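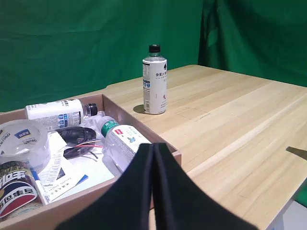 FOR IMMEDIATE RELEASE

Drernent Puts "Natural" Cleaning Claims to the Test, and Most of Them Come Up Short

Consumer group asks makers to print what is in the bottle

October – Words like "natural," "gentle" and "plant-powered" sell a great deal of household cleaner. According to a report released today by Drernent, they tell shoppers very little about what they are buying.

The independent consumer group collected label claims from 910 household cleaning products sold in stores and online, then wrote to the companies behind them with one request: show us what you mean. Most of the replies were polite. Few of them answered the question.

"I got a lot of letters telling me how much the company cares about families," said Tahira Jadoon, who led the review. "I had asked for a definition of 'natural.' Four companies sent one, and no two of the four agreed."

The report, titled Read the Back, does not say these products are unsafe. Drernent did not test for safety and makes no claim about it. What the group did look at was whether the promise on the front of a package could be matched to anything on the back of it, or on the maker's website, or in a document the maker was willing to hand over. In most cases it could not.

"Plant-powered" was the worst offender. Some makers used it for a product with one plant-based ingredient well down the list. Others used it for the scent. One explained that the phrase described "a feeling," and declined to expand on that when asked a second time.

"Free from harsh chemicals" did little better. Reviewers asked which chemicals were meant and were often pointed to ingredients that would not normally be found in that kind of product in the first place. Leaving bleach out of a hand soap is hardly an achievement.

Drernent also looked at refill and concentrate products, which often cost more up front and are sold on the idea that they save money later. Reviewers compared the cost per use of 500 milliliter ready-to-use bottles with concentrates of the same type, going by the makers' own directions. Some concentrates did save money. Others only did so if the buyer followed a dilution line printed in very small type, and used no more than it said. 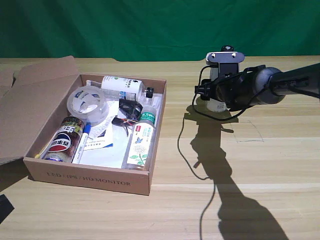

Haris Mengal, who handled the pricing work, said he began the project expecting refills to win easily. "I buy them myself," he said. "I still buy one of them. I stopped buying the other 2 after I did the math."

The group is wary of the seals and badges that have spread across cleaning products as well. Many of the leaf, drop and globe symbols in the review were not issued by any outside body. They were drawn up by the brand's own design team, and a shopper in a store aisle has no quick way to tell those apart from a seal that had to be earned.

Drernent is asking makers to take the following steps:

Print a plain-language meaning for any claim such as "natural" or "gentle" on the same package.

Stop using home-made symbols that look like outside certification.

Show dilution directions in type at least as large as the scent name.

Drernent has asked for voluntary changes before. The response then was a round of new labels with more leaves on them, and the group is not holding its breath this time.

Read the Back is free to read on the Drernent website, along with the full list of claims reviewed and the replies that companies agreed to make public. Printed copies can be requested by mail.

About Drernent

Drernent is an independent consumer group that reviews advertising and label claims on everyday household goods. It accepts no advertising and takes no money or free products from the companies it reviews.

Media contact: Tahira Jadoon, Drernent press desk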